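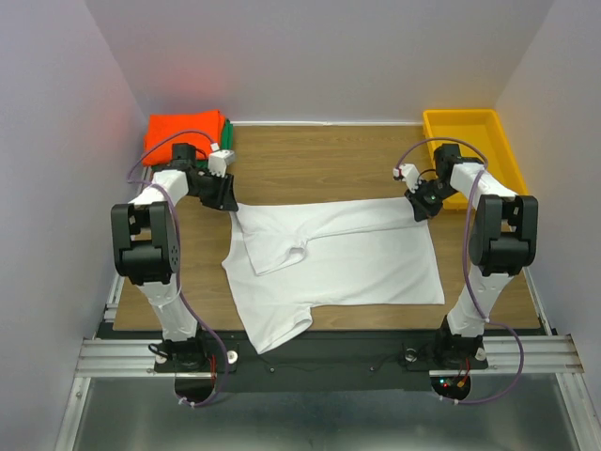

Figure 2. A white short-sleeved shirt partway through a fold, with both grippers holding the folded strip.

March
By the Plumlow Household Tasks Group

4. The Shirt Task

Of all the chores in the Plumlow set, folding a T-shirt is the one visitors ask to see, and it is also our favorite. Everyone knows what the result should look like. Almost everyone does it a little differently. The shirt itself changes shape each time it is touched, so a plan that was good when the hand went down may be a poor one by the time the hand comes up again. A mug gives a robot none of this trouble.

We gave the task to two controllers. Desby is the older of the pair and works from a fixed list of folds, picking its grip points from an outline of the cloth. Kusuma was trained on demonstrations by human operators and has no list at all. It looks at the cloth, moves a little, and looks again. Both ran on the same table with the same two arms, and both were given a five-minute limit for each attempt. We ran 200 attempts with each controller, drawing from the same pile of shirts in the same order.

An attempt began with the shirt on the table, in whatever state the operator's drop had left it. To pass, the shirt had to end as a single rectangle with both sleeves tucked inside and no corner of the hem sticking out. Stacking was scored separately and is reported in Section 5. We were strict about the sleeves. A shirt with one sleeve peeking out would be fine in most dresser drawers (it would certainly be fine in ours), but a loose rule would have hidden the differences we cared about most.

Kusuma passed 111 of its 200 attempts. We were delighted by this! In the first month of the project we had trouble getting even one good fold in an afternoon, and just over half is a number we can build on. Desby did well whenever the shirt landed close to flat and poorly at almost any other time. Its folds, when they came off, were the neater of the two, with straighter sides, and several of us still prefer them.

The first long fold is where most attempts were won or lost. Each gripper takes one end of an edge, the two lift together, and the cloth is carried across the body of the shirt. Holding two points this way keeps the edge under control, but everything between and beyond those points is free to do as it likes. Sleeves are the worst of it. A sleeve that rides up with the fold may roll over on itself near the shoulder, and a small roll laid down early becomes a thick lump two folds later. The other sleeve can trail off toward the arms and drag.

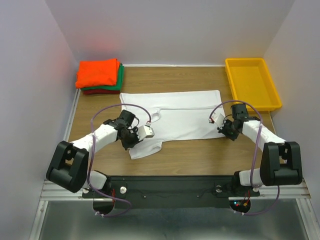 Flattening was the step we had thought would be dull, and we ended up watching it more closely than any other. A person smooths a shirt with an open palm and hardly thinks about it. Our grippers have only narrow tips to work with, and a narrow tip pressed down on cotton is as likely to gather the cloth as to spread it. Kusuma picked up a habit of short outward pulls, first with one arm and then the other, with a pause after each. This is slow. It does take out most of the large wrinkles, and fine ones seem to do no harm to the finished fold.

We also tried the task at Nitley, a small laundry that lets us use a bench after four in the afternoon. The shirts there are more varied than ours, with heavier cotton and some very worn collars. The staff were generous with advice, most of it about shaking. They shake every shirt before it touches the bench, one hard snap held by the shoulders, and the sleeves fall into place by themselves. Neither controller does anything like this. Our arms can probably move fast enough for a gentle version, and we would love to try it, although the walls of the current enclosure leave little room to swing a shirt.

Can a machine fold the laundry yet, then? For plain T-shirts, on a clear stretch of table, with time to spare and a person nearby to redo the bad ones, we would say it can do a useful part of the job. It can't keep up with the people at Nitley, who fold while talking and hardly look down. Speed was left out of the scoring on purpose, and we think that was right at this stage. Long sleeves, buttons and fitted sheets were all left out too. The next round of trials will add long sleeves first, using the same pass rule and the same five-minute limit.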